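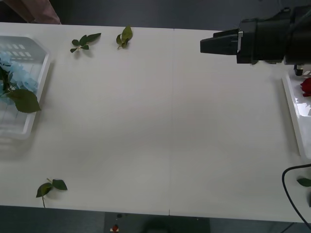

Hortensia bleu pâle dans son bac, rose rouge dans l'autre.

Partir en road-trip sans transformer la cuisine en jungle ni le coffre en débarras, c'est possible ! Après notre boucle de l'été dernier entre Dodholm et les hauteurs de Grønli (252 km de petites routes, un bonheur), j'ai noté tout ce qui nous a servi.

Avant de fermer la porte
Videz le frigo trois jours avant, pas la veille au soir. Les restes de légumes passent en soupe, la soupe passe au congélateur, et vous aurez un dîner tout prêt au retour — quel luxe après une journée de voiture ! Une soucoupe de bicarbonate sur la clayette du milieu, et plus d'odeur de renfermé.

Les plantes vertes
Un bon arrosage le matin du départ, puis on les regroupe loin de la fenêtre plein sud. Pour neuf jours d'absence en juillet, je plante dans chaque pot une bouteille retournée, bouchon percé d'un seul petit trou. Faites l'essai une semaine avant, le débit change beaucoup d'un terreau à l'autre.

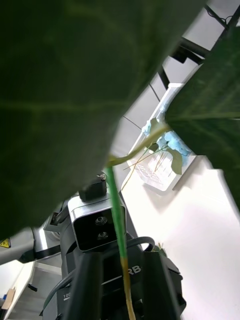 Grandes feuilles vertes, vues de tout près.

La glacière
Congelez des gourdes d'eau remplies aux trois quarts : elles gardent le pique-nique au frais et se boivent ensuite. Le fromage acheté au marché de Verkwood a très bien tenu comme ça, emballé dans un torchon humide.

Le linge
200 g de lessive en poudre dans un bocal à vis, une cordelette, six pinces. On lave le soir au gîte, on étend sous l'auvent, et en route pour Kukgate le lendemain matin avec des chaussettes propres !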